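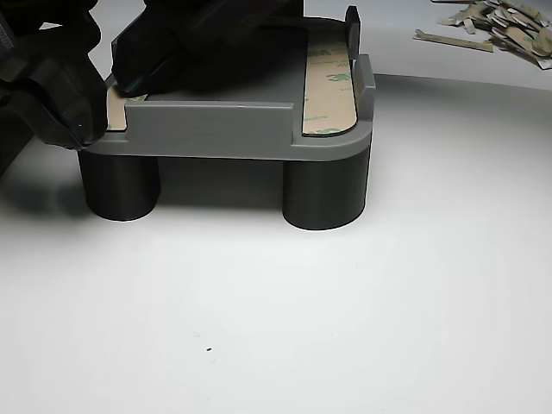
Muireann Moynihan wrote in to say she'll believe in household robots on the day one of them can peel the backing off a piece of double-sided tape, and not one minute before. Fair enough, Muireann! I laughed, and then I thought about it all evening, because of all the little jobs I do in the workshop, that's the one I'd hand over first and the one I'd least expect to get back done right.

Think about what your fingers do. You press the strip down, you hunt for a corner, you get a fingernail between the paper and the glue (two layers that are both thinner than the nail), and then you pull without lifting the whole strip off with it. Most of that is feel. Take off your reading glasses and you can still manage it. Put on gardening gloves and you can't, and a pair of hard plastic fingers is a lot closer to the gloves.

So, my tape tips, for people and for anybody patient enough to be teaching a machine:

Wipe the plastic first and let it dry. Printed parts with a coarse surface hold dust in the grooves, and tape sticks to the dust very nicely and to the part hardly at all.

Fold a little tab of backing over before you stick the strip down. Leave it poking past the edge if you can. I do this on every strip now and it saves my nails (and my temper).

Pull the backing back low and slow, nearly flat against itself.

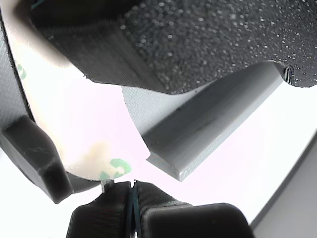

If you yank straight up, the strip comes along for the ride, and once it has folded over and grabbed itself you may as well cut a new one.

Keep a scrap pile in one spot. Backing paper curls up and clings to your sleeve, and I once carried a piece around the grocery store for an hour.

My friend Sorcha Mac Suibhne has a different trick, which is to slide a very thin blade under the corner and lift. I don't love a blade near my thumb, but for a machine with no thumb to worry about it makes good sense. A thin stiff edge does the fingernail's job. She tried it on the shelf brackets for her Hafstein cabinet in January, 11 brackets with two strips each, and only spoiled one.

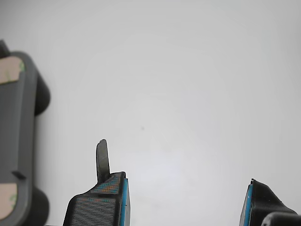

Would I pay for a robot that does the fiddly jobs in my shop right now? I'd wait. If you had 134 identical parts, always sitting in the same place, with the same tape cut to the same length, then I can see it being worth the setup. My bench never has the same thing on it twice. One morning it's a drawer runner, the next it's the battery door off the Prirneck radio, and I haven't got the patience to show a machine each one.

Where I think they'll get to us first is the dull in-between stuff, like holding a part steady while I work on it, or passing me the next one. I'd take that tomorrow! A third hand that doesn't wander off to make coffee would be worth a shelf full of clamps to me.

Laundry I'm less hopeful about. A fitted sheet is really just a giant piece of tape backing with elastic in it, and I can't fold one either.

Next up I'm going through hooks that hold on painted walls. I have 6 kinds sitting here to try, so send me your favorites before I start.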